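Folding and Storing Fleece – Term 2 Textiles Project Report
Group: Lurnero table

What we set out to do

Find out which way of folding a thick fleece top takes up the least shelf space and still looks alright when you pull it out. Everyone in our house group has the same problem – hoodies get shoved in a drawer and the drawer won't shut. We picked three methods. Flat fold, roll, and the "pocket" fold where the body gets tucked into the hood.

What we used

Fleece tops from home, 26 all up, different sizes. A shelf in the textiles room, a ruler, masking tape, scrap paper for labels. The Cisalik tub from the storeroom for the packing part (lid is cracked, still works).

Method

Each top done all three ways by the same person so it was fair. Sleeves in first, then hood down. Measured the height of each bundle at the thickest bit, left it overnight, measured again Wednesday morning before class. Wrote down creases as none / a few / bad. We know thats not very scientific.

Results

Flat fold was the tallest but stacked best. Average 9 cm high. Rolls came out neater in the tub but kept coming undone on the shelf, specially the ones with brushed fleece on the inside. Pocket fold was smallest and the worst for creases. The hood stretches too if you cram it.

7 of the tops wouldn't do the pocket fold at all – hood too small or no hood lining. Left those out of the average for that one.

Problems

Ran out of time on the zip-ups. Zips make a hard ridge and the bundle leans. Also two people folded looser than the rest so some of the numbers are probably a bit off. Should of practised first.

What we'd change

Sort by fabric weight before starting. Weigh them to. Do fewer tops and repeat each one. Colour of colour-coded labels didn't matter, waste of time.

Grey fleece, bunched up and not folded:
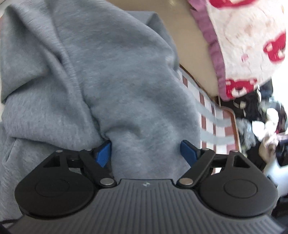

Which fold should you use for a small drawer?
The roll, packed in tight rows so the bundles hold each other shut.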